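Preparing Pantry Staff for the Kitchen Arm: A Guide for Site Supervisors

This guide is for supervisors at Pallon offices where the pantry kitchen is moving to shared work between staff and a robot arm. It covers the simulated rehearsal, the division of duties and the first weeks of service. Questions about its contents go to Igor Wasilewska in Workplace Services.

Step 1. Review the rehearsal with the team

Each task is run in simulation before the arm is installed. Show the team the oven task first. Ask the attendants to watch how close the arm works to the open oven door and where they would normally stand when unloading. Record their remarks on the Uvelik planning sheet.

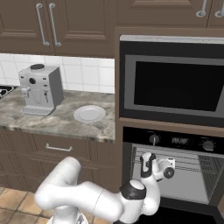

Will attendants lose hours when the arm is introduced?

Contracted hours stay the same through the trial period, and any later change must be discussed with the team before a new schedule is posted.

Step 2. Divide the duties in writing

List every pantry task and assign it to the arm, to a named attendant, or to both in sequence. Food safety checks, guest requests and cleaning of the coffee machine remain with staff. Attendants should sign the list only after they have had time to propose changes — most sites revise it at least once.

Step 3. Set the shared hours

Reserve 1030 to noon for arm operation during the trial. One attendant is assigned to the kitchen for that period and holds the authority to stop the arm at any time, without asking a supervisor. Stopping the arm is never counted against an employee.

Step 4. Walk through the counter area

Use the counter rehearsal to agree on where cups and plates will be set down and which drawers staff need to reach while the arm is working.
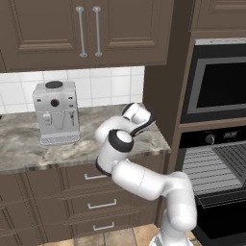

Counter rehearsal in simulation, with the arm by the drawers and coffee machine.

Step 5. Hold the review

Meet with the attendants after 8 shifts. Szymon Zieliński will supply the stop log. Compare it with the duty list, and return to staff any task that needed frequent help. Send the revised list to Workplace Services by the end of August.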